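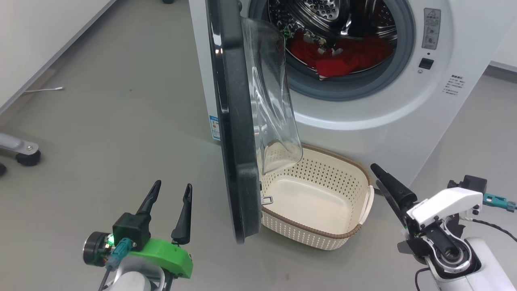
**Caltovano two-arm kit, budget notes**

The Caltovano was quoted at $5,000 under our ceiling, with spare fingers billed separately at $89 a pair. Budget for 5 pairs. Shipping added $572.

Laundry is a fair purchasing test. A front loader puts the drum opening low, with the door swung out over the basket, so check reach near the floor before arm speed. Nawal Bennani asked for a longer cable set – order it with the arms.

The manual is thin on maintenance intervals. Suitable for a lab; I would not plan a laundry room on it yet.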